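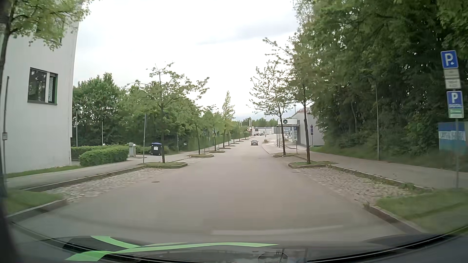
Teaching runs are my favorite part of setting up the Lasura kit, and I'd start yours on a slow, boring street. You drive, the Lasura logs your steering and pedals, and later it tries to copy you. Parking bays like the empty cobblestone ones on both sides of the road are great practice, and one car well ahead is plenty of traffic for a first go!

Section 4: Recording your first drive

1. Plug the Zasico logger in and wait for the steady light. Mine takes 46 seconds (yes, I timed it).

2. Type 3847 on the keypad to unlock teaching mode.

3. Hold the wheel straight and press Zero. Skip this and every turn you teach will be a little off — ask me how I know.

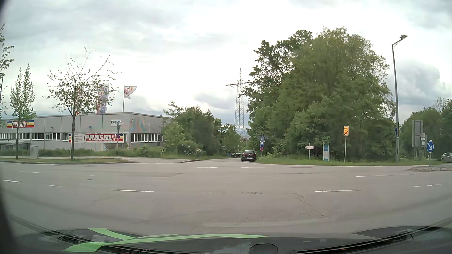
4. Press Record, then drive the way you normally would. Smooth beats fast.

5. Press Mark just before each turn so you can find it again in the Rustad viewer.

6. Pull over and stop before you press Save.

Note: I keep each run under 90 minutes. The card fills up quicker than you'd think, and so does my patience.

CAUTION: Teaching mode only listens. It will not brake or steer for you, so keep both hands on the wheel and leave the menus alone until you're parked.

Search this manual Type a keyword Go

Filed under: Set-Up Guides, Teach by Driving

We use cookies to remember your settings. Accept Manage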